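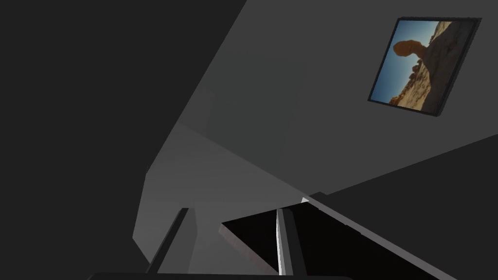 HIS 2758 – Interiors and Domestic Life
Unit 2: Pictures on the Wall

Instructor: Bláthnaid Nic Giolla
Reading for this unit: course packet, pages 79 to 96

Purpose of the unit

This unit considers how households came to hang pictures, where they placed them, and what the habit can tell a historian about income, taste and the use of rooms. Students should come to the seminar ready to discuss the Sterkside inventories, which are reproduced in full in the course packet.

1. Before the cheap print

For most of the early modern period, a framed picture was a costly object. Paintings were listed in wills and inventories beside silver and bedding, and were often valued for the frame as much as for the work itself. Poorer households decorated their walls with painted cloths, ballad sheets and woodcuts, which were pasted or nailed directly to the surface. Few of these survive. Our knowledge of them comes mainly from written accounts and from fragments found under later layers of plaster or paper.

2. The nineteenth century

Three changes should be kept apart in your notes. Lithography, and later color lithography, lowered the price of the image. Machine-cut moldings lowered the price of the frame. Cheaper sheet glass made it practical to protect works on paper. These changes did not arrive together, and the inventories show households that owned prints for many years before they owned frames.

Picture rails became common in middle-class houses during the same century. A rail allowed pictures to be moved without damage to the plaster, and it encouraged dense arrangements in several rows. Works hung from long cords often leaned forward at the top, partly to reduce glare on the glass.

3. The single picture

Early twentieth-century writers on home decoration argued against the crowded wall. They recommended fewer pictures, hung near eye level, with open space on every side. Students should treat this advice with care. Manuals record what their authors wanted readers to do, and family photographs from the same decades show that many homes kept the older arrangement.

Landscape remained a popular subject throughout. The packet includes extracts from the Lelari sales catalog, in which views of mountains, coasts and deserts are listed by size and price, with the place named in fewer than half the entries.

Terms to know

Inventory – a list of household goods, usually made at death
Chromolithograph – a color print made from several stones or plates
Picture rail – a molding fixed high on the wall to carry hooks
Mat – the border of card between an image and its frame

Written assignment

Choose one room from the Sterkside inventories and write 720 words on the pictures recorded in it. State the position of each picture where the source gives it. Do not guess at positions the source leaves out. Papers are due at the end of February and should be left at the department office before 4 p.m.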